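Do we really need a written rule for taped floor and table marks?
Jemeo
Our safety person wants every marker on the robot bench logged and rechecked each morning. We have 13 of them. Is this in any standard, or is it paperwork for its own sake?

Grecu
Mostly paperwork, I'd say. I've read plenty of bench rules and never found one that says "daily."

Dukell
Depends what the marks do. If the arm takes its position from them, check them. If they only show people where to put stuff, a daily log is silly. We ran ours for 8 months and the sheet was all check marks, same pen, which tells you how much checking went on.

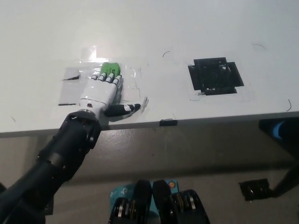
What I would write down is who may move a mark and what gets retested afterward. Clear tape over the work area deserves a line too, as glare can fool a camera. I doubt the morning log catches either one.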